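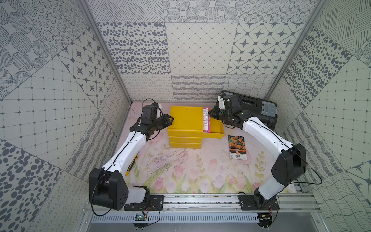 Home | Forums | Workshop | Storage and Finishes | Log in

Drawer runs stiff after recoating, wax or strip back?
Posted by plainsawn, May, 9 replies

I have been repainting small chests of drawers for resale and keep meeting the same fault. The carcass paint cures well enough, but the drawers bind on the sides once the room warms up. The finish is Tetteh water-based satin, two coats over their grey primer, brushed on the outside and on the top edges of the drawer sides. I am after the same sort of yellow as the stacked drawer box in the photo, which in my experience needs more pigment and therefore more coats than a white or a grey. Each extra coat takes clearance away on both faces, so the gap closes twice as fast as you would expect. At present I leave 30 days before loading the drawers. They still stick. Do I wax the running surfaces, or strip them back to bare timber and accept the look?

Share (3) | Reply | Report

rebate_plane
Strip them. Running surfaces should not be painted at all. Water-based satin stays slightly soft for a long time and two painted faces pressed together will grip. The term is blocking, and waiting longer reduces it without curing it. Mask the sides 10 mm back from the drawer front, so the colour turns the corner and stops. With the drawer shut you see none of the bare part.

Reply | Report

oddlot
Disagree in part. Bare softwood sides move more with damp than sealed ones. If the chest is going into a bedroom over an unheated garage, as mine did, you swap a paint problem for a swelling problem. I seal with thinned shellac, one coat, cut it back with fine paper, then use hard wax. It adds almost nothing to the thickness and does not block.

Reply | Report

rebate_plane
Shellac is fine. I would call that bare for the purposes of clearance. My objection is to paint.

Reply | Report

Erau_shed
Before removing anything, find out where it is touching. Rub a soft pencil along the sides and the bottom edge of the drawer, run it in and out a few times and look for where the graphite has smeared. On the last chest I did, the sides were clear and the whole fault was a ridge of dried paint on the runner, where the brush had been wiped off on the corner. A scraper took it away in one pass. Sanding all four faces would have left a sloppy drawer that racked.

Reply | Report

plainsawn
Pencil test done on three drawers. Two are rubbing along the top edge of the sides, towards the back. The third is rubbing on the left side only, and I think that one is out of square. I had assumed the sides were to blame throughout.

Reply | Report

oddlot
Top edge at the back means the drawer is tipping as it comes out. Check the kicker above it. If that has been painted as well, you have lost clearance there from both parts.

Reply | Report

kerf_and_tell
Nobody has mentioned the primer. I stopped using the Tetteh grey on furniture because it builds thickly and does not sand to powder, it clogs the paper. The Rullasus shellac-based primer goes on thinner and dries hard. It smells a good deal worse, so open a window. For yellow, put it on white and have the first coat tinted. Yellow over grey goes greenish at the edges and you end up adding a coat to hide it.

Reply | Report

rebate_plane
I have had no clogging with the Tetteh when it is left overnight. Sanded the same afternoon, yes. Agree about yellow over grey.

Reply | Report

kerf_and_tell
Mine was left two nights in a cold workshop. Temperature probably accounts for the difference.

Reply | Report

plainsawn
The kickers were painted. I have scraped them and the top edges back to timber, then applied shellac and wax as per oddlot. Two drawers now run freely with the chest level. The third needs its back corner reglued, and I will do that before touching the side. Masking from now on, and white primer for the next one. I have a tin of Rullasus on order from the Trundumska counter.

Share | Reply | Report

9 replies | Previous thread | Next thread | Back to top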